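Utstead Low Cabinet, single door -- review

Reviewed by Pichit Chareonsuk

The Utstead is a small floor cabinet with one door and one internal shelf. I bought it to replace a Cluritz open rack that let dust settle on everything. It has been in daily use since January, mainly for paperwork.

Construction

Top, sides and door are all finished in the same light wood, with a fine grain. The door hangs on two concealed hinges and has a small black square catch near the upper outer corner. Hinge adjustment took one screwdriver and about 50 minutes, most of it spent on the lower hinge, where the screw is stiff. The gap is now even from top to bottom.

The catch holds firmly. It was loose on delivery and had to be reset by 3 mm before the door would stay shut.

Storage

The shelf splits the interior into an upper and a lower compartment. I keep flat items on the shelf and leave the lower space for boxes. With the door at a right angle to the front, both levels are easy to reach.

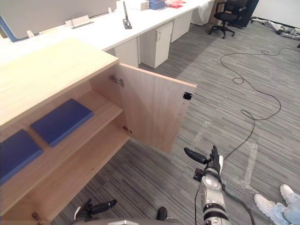
Faults

The instruction sheet shows the hinges on the wrong side. Todorova, the seller, sent a corrected sheet (part 3589) after one email. The shelf is not adjustable -- a second set of holes would have cost very little.

Verdict

Solid, plain, slightly overpriced. Check the catch before loading it. The Fudadano equivalent has a movable shelf, but its door is noticeably thinner.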